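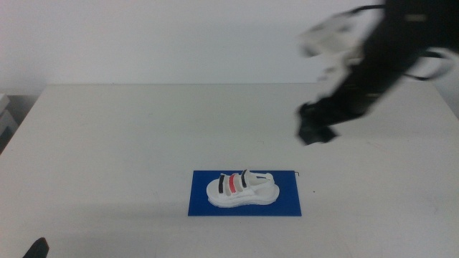

Figure 5. White sandal on a blue mat.

Section 3: Setting Up a Judged Round

Follow this section once your student teams are registered in Turnel and the entry deadline has passed. If teams are still being added, finish Section 2 first. A judged round can't be opened while any team is marked Pending.

You will need an Organizer login. Faculty advisers with a Viewer login can read the round settings but can't change them.

3.1 Create the round

1. From the competition home page, select Rounds, then New Round.
2. Type a name for the round. Students see this name on their schedule, so use something they will recognize, such as "Product Pitch" or "Retail Case."
3. Choose a round type. Pitch rounds have a timer and a question period. Case rounds have a file upload and no timer.
4. Enter the presentation length in minutes. The default is 17, which allows for a short presentation and questions from the panel.
5. Select Save as Draft.

Note: The round type can't be changed after the first score is entered. To switch types, delete the round and start over.

3.2 Add the case brief

1. Open the draft round and select Brief.
2. Upload the brief as a PDF. Put any tables the students will need in the same file.
3. Set the release time. Teams can't open the brief before this time, even if they have a direct link to it.
4. Select Preview as Student and read the brief through once.

The brief supplied with the practice competition concerns Bistbridge, a footwear seller deciding whether to open a second store in Hastdale. You can use it as is, or replace it with your own. If you replace it, delete the practice score sheet as well. Its questions refer to the Bistbridge sales figures and won't make sense with another case.

3.3 Assign judges

1. Select Panel, then Add Judge.
2. Enter the judge's name and email address. An invitation goes out when you select Send, and the link in it is good for 55 hours.
3. Repeat for each judge. A panel needs at least three judges before the round can open.
4. Pick one judge as chair. The chair breaks ties and can reopen a score sheet that was submitted by mistake.

The Panel screen lists judges in the order they accepted:

Mariann Hegyi – Chair – Accepted
Yevhen Prokopenko – Judge – Accepted
Vy Lại – Judge – Invited

A judge who shows as Invited doesn't count toward the minimum. If the link has expired, select the judge's name and then Resend.

Caution: Don't assign a judge who teaches or advises one of the teams. Turnel does not check for this. If it comes up after scoring has started, see "Removing a judge's scores" in Section 5.

3.4 Build the score sheet

1. Select Score Sheet, then Add Item.
2. Type the item as the judges should read it, for example "Explains who the customer is."
3. Give the item a weight. The weights must add up to 100 before you can save.
4. Decide whether comments are required. Required comments slow the panel down between teams, so leave extra time in the schedule if you turn them on.

Note: Students see item names and comments when results are released. They don't see weights or the names of individual judges.

3.5 Open the round

1. Return to the round and select Check Setup. Items that still need attention are marked in red.
2. Fix each item and run the check again.
3. Select Open Round. Every team receives its time slot by email.

Caution: Opening a round locks the schedule. To move a team after this point, use Swap Slots. Closing and reopening the round sends the emails a second time.

If a team doesn't receive its email, check the captain's address under Teams before resending. Go to Section 4 for running the timer on the day.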